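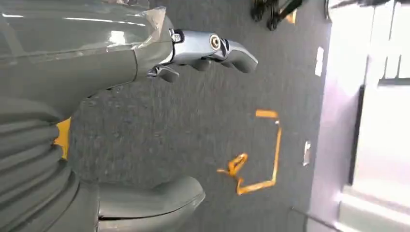

The new carpet in the long room: dark gray with a fine speckle. We love it!

The Long Room at Revholm - new floor gallery

The floor is in! After a whole winter of samples on windowsills (and one very green phase we don't need to talk about), the long room has carpet again, all 732 square feet of it. We went with the dark gray from Pellen, and the speckle is what sold us. On the sample card it looked almost flat, but get down close and there are all these tiny flecks running through it.

A few notes for everybody who has been asking:

The color is called Wodeo. We tried it next to the lighter gray for a week, morning and evening, and the darker one won every time. It goes so well with the white walls.

Fitting took two days, with the old glue taking up most of the first one. The door to the Esteves Street side had to be trimmed a little, and it swings beautifully now.

It's so much quieter in there! Footsteps used to carry all the way down to the kitchen, and on Sunday we had 22 people in for the reading group and could hear every word from the back row.

Chairs with bare metal feet need felt pads before they go in. We have a bag of 400 by the coat hooks, so please help yourselves.

The hallway is next, in November, using the same carpet.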